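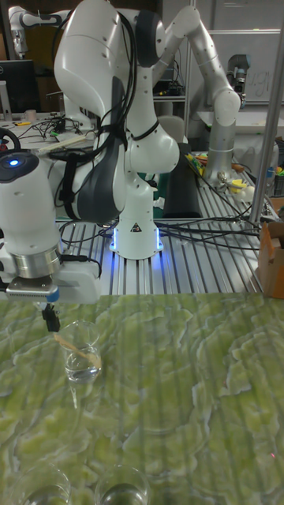

Manual stir task on the arm, Jidurcombe bench, water only

Speaker notes: Moving the hand-stir step to the arm
Jidurcombe operations session, 1 July 2026

Slide 1. Scope

Keep the opening short. The talk covers one task, the hand stir in sample prep, and the jobs on either side of it. Filtration and weighing stay manual and are out of scope. If someone asks about the Paquette site, say that they run a different prep sequence and that their numbers should not be compared with ours.

State the task once, slowly, for people who have never worked prep. Pick up a stick, lower it into the glass, stir for the set time, leave the stick or lift it out depending on the method sheet, go to the next glass. A new starter learns this in a morning. Getting the arm to do it has taken since April.

Slide 2. What the bench work consists of

Before the change, seven people rotated through prep. Stirring was the part of the rotation that was easiest to hand over mid-batch and also the part most often interrupted. A person called to the phone leaves a stick in a glass and comes back to find they no longer know if that glass is done. The batch record has one signature for the whole tray, so the record cannot tell them.
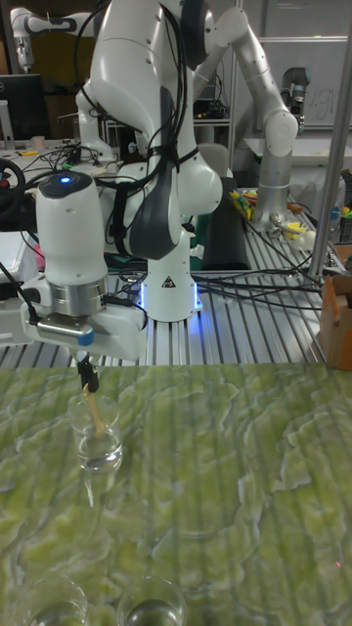
The trial writes a line per glass: pick time, entry depth, stir duration, release. That is the largest practical difference so far, and it has little to do with speed. Per glass, the arm is slower than a trained person. Say this plainly, since the circulated summary from Tirkier (our integrator) gives only tray time and people will have read it as a gain.

Points to make aloud:
- Sticks are thin and vary in straightness. Grip position was the first thing that had to be retuned.
- The glasses are clear and sit on a glossy surface. Finding the rim reliably took longer than planning the motion.
- All trial work to date uses plain water. No product results are claimed.

Slide 3. Results from the water trial

651 logged attempts. 40 were stopped by the operator or by a force limit. Most of the stops were at stick entry, with the tip touching the rim on the way down. A smaller group came at release, where the stick shifts against the side of the glass after the fingers open. Do not give a percentage on the slide; the early attempts used a different approach height and the sets should be reported separately when the write-up is done.

If asked what counts as a success: the stick ends up in the glass, the glass is still standing where it was placed, and the stir ran for its full time. A stick left leaning inside the glass is a valid end state for methods A and B. For method C it has to come out.
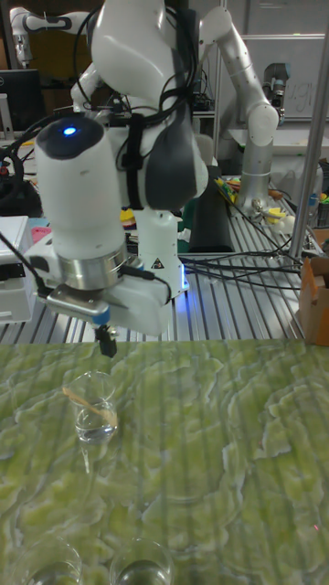 Slide 4. What changes for prep staff

The rotation is shorter by one station. The hours do not disappear. They move to three places: loading and clearing the bench, checking sticks before they go in the holder, and dealing with stops. The last one needs the most training. A stop at entry can be cleared from the pendant. A stop with the stick under load must be released in the right order or the glass tips.

Two concerns came up at the staff briefings and both belong in this talk.

First, reach and repetition. People with wrist complaints asked for the arm to take the stirring first, and that is the plan. Loading adds lifting, however, so the trays will be split into smaller ones. Ergonomics will reassess after the first full month.

Second, skill. Experienced staff judge a sample partly by how it feels through the stick. A force trace is a partial substitute at best. For product work, one glass per tray stays hand-stirred as a reference, and the person doing it signs for it.

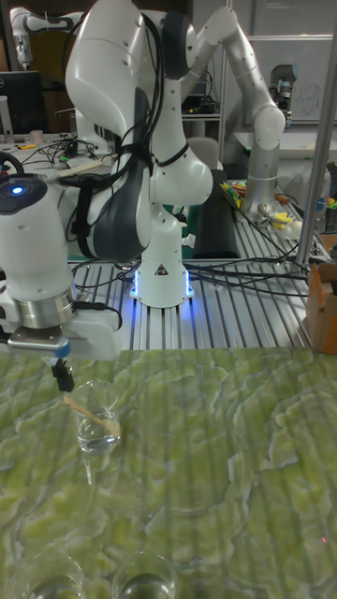
The stop log needs an owner on each shift. At present it is whoever happens to be closest, and the entries show it — "reset, ok" is a common one. From the next phase the owner is named on the rota and has time set aside for it. Supervisors should not fill that time with other work.

Slide 5. Next phase

Target is 2,000 further attempts in water at a fixed approach height, then a review, then colored test solution. No date for product. Grading of prep posts is unchanged until the review is finished; refer pay questions to HR and move on.

Leave ten minutes. Expect questions on noise, on night cover, and on who cleans the gripper fingers.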